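Zelosmont Werkstattbedarf
19.06.21 — von Lionel Bodin

Hartwachsöl Tunora 320 für Tischplatten und Arbeitsflächen

Tunora 320 ist ein lösemittelarmes Hartwachsöl für stark beanspruchte Holzflächen im Innenbereich. Es dringt in die oberen Faserlagen ein und bildet nach der Aushärtung einen dünnen, offenporigen Film. Die Oberfläche bleibt diffusionsoffen und lässt sich partiell ausbessern, ohne dass die gesamte Platte abgeschliffen werden muss. Die Produktnummer bezeichnet zugleich die feinste Körnung, mit der der Untergrund vor dem Auftrag geschliffen werden darf. Feiner geschliffenes Holz nimmt das Öl ungleichmäßig auf.

Geeignete Untergründe

Massivholz, Leimholz und furnierte Platten ab handelsüblicher Furnierstärke. Bei Eiche, Robinie und anderen gerbstoffreichen Hölzern ist eine Probefläche anzulegen. Tropische Hölzer mit hohem Anteil an Inhaltsstoffen sind vorab mit Verdünnung Caron abzuwischen; die Trocknung kann sich trotzdem verzögern. Nicht geeignet für lackierte, gewachste oder mit Silikon verunreinigte Flächen. Altanstriche sind vollständig zu entfernen.

Verarbeitung

Die Holzfeuchte soll zwischen 8 und 12 Prozent liegen, die Raumtemperatur bei 21 °C. Unter 15 °C verlängert sich die Trocknungszeit erheblich. Gebinde vor Gebrauch gründlich aufrühren, nicht schütteln. Öl mit Flächenstreicher, Kurzflorrolle oder Ballen dünn und gleichmäßig in Faserrichtung auftragen. Überschuss nach 15 Minuten mit einem fusselfreien Tuch abnehmen. Stirnholz nimmt deutlich mehr Material auf und wird vor der Fläche behandelt, gegebenenfalls nass in nass.

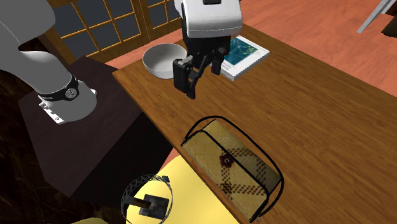 Der zweite Auftrag erfolgt nach zwölf Stunden, nach leichtem Zwischenschliff mit einem grauen Vlies. Schleifstaub absaugen, nicht mit Wasser abwischen. Für Tischplatten sind 2 Aufträge vorgesehen, für Arbeitsflächen in Küche und Werkstatt kann ein dritter sinnvoll sein. Plattenunterseiten müssen mindestens einmal geölt werden — einseitig behandelte Platten neigen zum Schüsseln.

Trocknung und Belastung

Staubtrocken nach vier Stunden, griffest nach zwölf. Leichte Nutzung ist nach drei Tagen möglich, volle Belastung nach 14 Tagen. In diesem Zeitraum keine Gegenstände mit Gummifüßen abstellen und keine Tischdecken auflegen. Während der Trocknung ist für Luftwechsel zu sorgen, Zugluft direkt über der Fläche ist zu vermeiden.

Technische Daten

Gebindegröße: 500 ml
Ergiebigkeit: 12 m² je Gebinde und Auftrag
Farbton: farblos, anfeuernd
Glanzgrad: seidenmatt
Lagerung: kühl, frostfrei, dicht verschlossen
Werkzeugreinigung: Verdünnung Caron

Angebrochene Gebinde bilden bei längerer Lagerung eine Haut. Diese ist zu entfernen, nicht einzurühren; das Öl danach sieben. Die Rezeptur wurde im Dezember umgestellt. Alte und neue Chargen sind mischbar, auf zusammenhängenden Flächen sollte dennoch nur eine Charge verarbeitet werden.

Sicherheitshinweis

Mit Öl getränkte Lappen, Vliese und Pads können sich selbst entzünden. Sie sind unmittelbar nach Gebrauch in Wasser zu legen oder in einem geschlossenen Metallbehälter aufzubewahren, alternativ ausgebreitet im Freien zu trocknen. Schleifstaub von geölten Flächen nicht in geschlossenen Staubbeuteln lagern.

Pflege

Für die laufende Reinigung genügt ein nebelfeuchtes Tuch. Mikrofasertücher und Scheuermittel greifen den Film an. Stumpf gewordene Stellen mit Pflegeöl Rulach dünn einreiben und nach zehn Minuten auspolieren. Wasserränder lassen sich in der Regel mit Vlies und etwas Tunora 320 beseitigen — bei Gerbstoffflecken in Eiche ist ein örtlicher Schliff erforderlich.

Verwandte Artikel
Verdünnung Caron
Pflegeöl Rulach
Schleifvlies grau
Flächenstreicher für Öle und Wachse
Tunora Stirnholzversiegelung

© Zelosmont Werkstattbedarf | Kontakt | Nach oben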